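Ticket 4813: Invoices printing with last year's address
Opened by: Pramila Ahuja, Druta front office
Assigned to: Seraina Rainer, Petkov support
Status: Waiting on customer

Pramila, February 15, 2022
Hello again, and thank you for being so patient with us in November! I hate to bother you, but our invoices have gone back to the old street address. I fixed it under Company Details, saved, logged out, made myself a cup of tea, logged back in, and the screen shows the new address just as it should. Then I print and out comes the old one. Mamta Tiwari gets the same thing on her computer, so I don't think it's me (though it often is).

Seraina
Hi Pramila, so nice to hear from you, and no bother at all. Could you tell me which template you're printing from? It's the little name in the bottom left of the print window. Also, do quotes come out wrong too, or only invoices?

Pramila
It says "Standard 8 copy." Quotes are fine. I printed four of them to be sure, and Urmila Rana was not pleased about the paper.

Seraina
Please tell Urmila I'm sorry about the paper! I think we have it. A copied template keeps whatever address was typed into it on the day it was copied, and it won't pick up changes from Company Details. Go to Templates, open "Standard 8 copy," click on the address block, delete the text, and choose Insert, then Company Address. Save it and use Preview this time.

Pramila
Preview is right! One last thing, if you have a minute. There are 13 invoices already sent out with the old address. Do we need to cancel them? 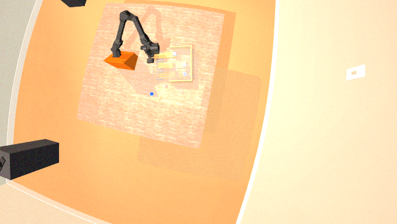 Seraina
No need to cancel anything on our side, since the invoice numbers and totals stay the same. You can open each one, pick Reissue, and it will go out again under its own number with the new address. Do check with Bimla Gautam first in case she wants a note added for your customers. I'll leave the ticket open until you've tried one.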